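Search this list

[Kesteck-users] Re: Sorting small parts before the house move
4 Aug 2020

> We move in November and I have 38 boxes of small things from the
> workshop. Should I sort them before packing, or after? My wife
> says before, but I fear it will take the whole summer.

Hello all,

I moved from Irneo to Wovadia two years ago and had the same question. My answer is: sort before, but only a little. I tried to do it perfectly and I stopped after 20 evenings, very tired, with most of the shelves still full.

What I would do now:

1. Make only four groups: metal, electric, soft things, and "I don't know". Please do not make a group for each screw size. You will do this better in the new place.

2. Write on two sides of each box. The movers (we used Nikolovski, they were careful and polite) will always put the written side to the wall.

3. Use an open metal bin for the "I don't know" group. A carton becomes weak at the bottom, and small cases and pouches go under the flaps. A bin can get many scratches and it still does its work.

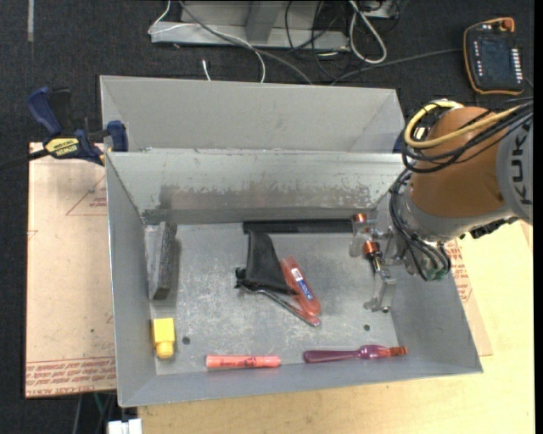
4. Weigh the boxes with metal. My limit was 20 kg, and I was sorry each time I went over it.

If somebody knows where to buy strong labels which come off again without glue, please write to the list. Mine are still on the boxes.

Kind regards from Wovadia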